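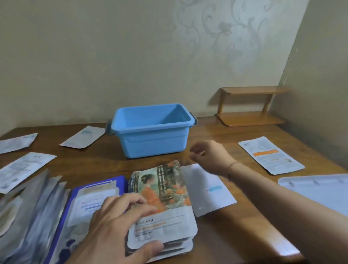 How to sort a drawer full of family papers in one weekend

When I moved to Proldale I brought all my papers in two shopping bags. Bills, school reports, the guarantee of a kettle I did not own anymore, everything together. For three years I told my husband that I knew where each thing was. Then the bank asked for a letter from 2011 and I needed a whole evening to find it. After that I made the system below, and I have used it ever since with only small changes.

It is made for one household of two to five people. If you run a business from home, keep those papers apart and ask your accountant.

What you need

A table you can leave busy overnight
A plastic box with a lid, big enough for A4 paper lying flat
10 cardboard folders, any colour
A pencil and a dark marker
Paper clips (no staples, please)
A bag for recycling and another bag for shredding

I bought my folders from Bena, a pack of 10 for 11 dollars. The cheaper ones from the supermarket are also fine, but the tabs bend.

Step 1. Bring everything to one place

Go through the house and collect all the paper. Look in the kitchen drawer, the glove box of the car, the bedside table, old handbags and behind the microwave. Do not read anything yet. If you start to read, you will be sitting on the floor with an old birthday card and the morning is gone.

Step 2. Make four rough piles

Pick up each paper and give it not more than five seconds. The piles are:

Keep for always: birth and marriage certificates, citizenship papers, wills, school and university diplomas.
Keep for some years: tax papers, payslips, medical receipts, loan letters.
Keep while it is true: insurance policies, rental agreement, guarantees, car registration.
Throw away: old envelopes, advertising, manuals for things you have sold.

When you cannot decide, put the paper in the second pile. You will see it again in Step 4.

Step 3. Stop and eat something

I am serious about this one. My neighbour Harsh Bisht did the whole job without a break and he shredded his dog's vaccination booklet. The vet was kind, but he had to pay for a new one.

Step 4. Name your folders

Write the names in pencil first, because you will change your mind. Mine are:

Identity
Home
Car
Bank
Tax
Work
Health
School
Guarantees
Waiting

"Waiting" is for papers that need an answer from somebody. It is the only folder I open every week. When the names feel right, go over them with the marker.

Inside each folder, the newest paper goes to the front. Clip together the pages which belong to one letter. For tax, I put each year in its own large envelope and write the year on the corner. Check with your tax office how many years you must keep them, as the rule is not the same in every country, and it can be longer if you own property.

Step 5. Write one page of contents

Take a clean sheet and write which folder holds what. Add the policy numbers and the phone number of your insurance. Do not write passwords on it. Put this page on top of the folders and tell one other adult in the house where the box is.

Step 6. Shred and recycle

Anything with an account number, a signature or a date of birth goes to the shredder. If you have no shredder, ask at your library. Ours has one by the photocopier and it is free up to 100 sheets. Receipts on shiny paper usually cannot be recycled, so put them in the normal rubbish.

Step 7. Give it 19 minutes a month

I set the kitchen timer on the first evening of the month. When it rings I stop, even if there is still paper left. In January I take longer, and I remove the guarantees which have finished.

Questions from readers

Should I scan everything? I scan only the first pile. Maite Montes wrote to me that she scans all her medical receipts too and her claims are now much faster, so maybe I will try it.

Can the box stay in the garage? Better not. Paper takes the damp very quickly. A shelf in a wardrobe is good.

What about children's drawings? They need their own box and their own rules. I keep five per year for each child, and my daughter chooses them.

Updated August 2018: added the note about shiny receipts.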